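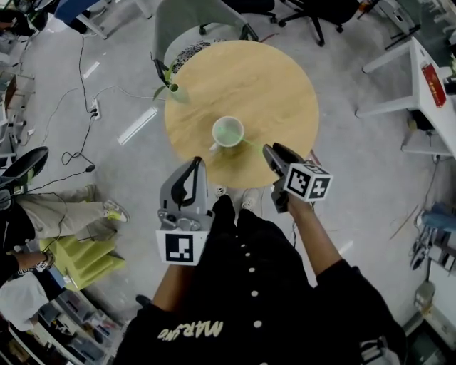 Guides > Furniture care > Tables > Removing rings and re-oiling

Tables Chairs Worktops Floors Contact

How to remove cup rings and re-oil a light wood table

Pale marks left by hot or wet cups are usually in the finish. Dark marks have usually gone into the wood below it. The first kind often comes out with gentle heat and a wipe of oil. The second needs sanding. This guide covers both, and is written for solid wood tables with an oiled finish, such as the Vekanska range. If your table is varnished, stop after step 2, as oil will not soak into varnish. If it is veneered, don't sand it at all.

To find out which finish you have, put a drop of water on the underside of the top. On worn oil it darkens the wood within a few minutes. On varnish it sits in a bead and wipes away clean.

What you need

Clean cotton cloths, without dye
An iron with the steam turned off
Washing-up liquid
Sandpaper, fine and very fine
A cork or rubber sanding block
Table oil (we use Plellon 402, clear)
Thin gloves
A jar of water with a lid, for the used cloths

Step 1: Clear and wash the table

Take everything off, including plants. Pots often leave a faint ring of their own, so check underneath them. Mix a small squirt of washing-up liquid into a bowl of warm water, wring the cloth out well and wipe along the grain. Go over it again with plain water and dry it straight away. Leave the table overnight before you do anything else. Damp wood goes furry when you sand it and takes oil unevenly.

Step 2: Try heat on pale marks

Fold a dry cotton cloth double and lay it over the mark. Set the iron to low and press it on the cloth for a few seconds, then lift the cloth and look. Repeat until the mark fades or stops changing. Keep the iron moving. If there is still a trace after several goes, leave it and carry on to step 3.

Don't use mayonnaise, toothpaste or cigarette ash, whatever your aunt used. They sometimes work, but toothpaste scratches and mayonnaise smells for a week.

Step 3: Sand

Start with the fine paper wrapped round the block. Always go with the grain, in long strokes, with light pressure. On a round table the grain still runs in straight lines from one side to the other, so don't follow the curve of the edge. This is the mistake we see most often on tables brought in to our Kusutville workshop, and the scratches only show once the oil goes on.

Sand the whole top, even if there is only one mark. A single sanded patch will show as a paler spot for months. Check your progress in low light from the side, and then again from directly over the top with the lights on.
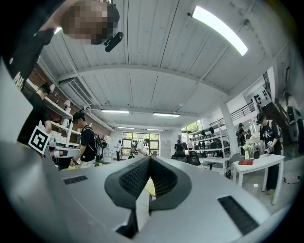
Leaning over from above.

Change to the very fine paper when the marks have gone. You only want to smooth the surface now, so a couple of passes will do. Brush or vacuum off the dust and wipe with a barely damp cloth.

Black rings may not sand out completely. They come from metal and water reacting with the wood, and can go deep. Decide whether you can live with what is left before you take off any more.

Step 4: Oil

Open a window and put your gloves on. Stir the oil (don't shake it) and pour a little on to a cloth. Rub it in with the grain until the top is evenly covered. Leave it for the time given on the tin, then wipe off everything that hasn't soaked in. Any oil left standing will dry sticky.

A small tin covers a café-sized top with 2 thin coats. Leave the first coat to dry fully before putting on the second. If the surface feels rough in between, rub it lightly with the very fine paper and dust it off again.

Oily cloths can catch fire by themselves as they dry. Put them in the jar of water and close the lid as soon as you finish, or spread them flat outdoors until they are stiff. Don't leave them screwed up in a bin.

Drying

The table can be touched the next day, but it needs 4 days before cups and plates go back on it. Keep it out of strong sun and away from radiators during that time. Use coasters for the first few weeks, and stand plants on a saucer with felt under it.

How often to do this

For a kitchen table, twice a year is plenty. A side table can go much longer. When water stops beading on the surface, it is time for a fresh coat, and if there are no marks you can skip the sanding and go from step 1 to step 4.

See also guide 37, Fixing a wobbly table leg.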